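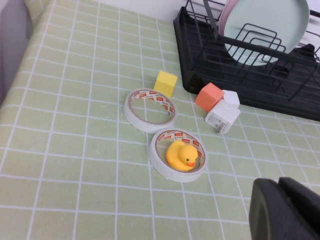

Wer eine Wohnung selbst streicht, verliert die meiste Zeit mit dem Abkleben. Annelore Strobel hat zwölf Jahre lang als Malerin gearbeitet und gibt bei Dreßler inzwischen Kurse für Laien. Die Farbe kommt bei ihr erst am Nachmittag dran. Vormittags geht es um Untergründe, Kanten und Band. Zwei Rollen, flach auf eine karierte Tischdecke gelegt, reichen ihr für den Einstieg – mehr verwirre die Leute nur, sagt sie.

Der häufigste Fehler ist das lange Warten. Kreppband, das über Nacht auf dem Türrahmen bleibt, nimmt am nächsten Tag gern den Lack mit. Strobel zieht es ab, solange die Farbe noch feucht ist, langsam und in flachem Winkel.

Annunziata Lombardi hat im August ihren Altbauflur gestrichen, 40 Quadratmeter Wandfläche samt Stuckleiste. Der Malerbetrieb wollte dafür 3098 Euro. Am Ende zahlte sie 425 Euro für Material und den Kurs. Die Leiste hat sie zweimal abgeklebt, beim ersten Mal lief die Farbe darunter. Im Frühjahr ist die Küche an der Reihe, dort bröckelt hinter der Heizung noch der Putz.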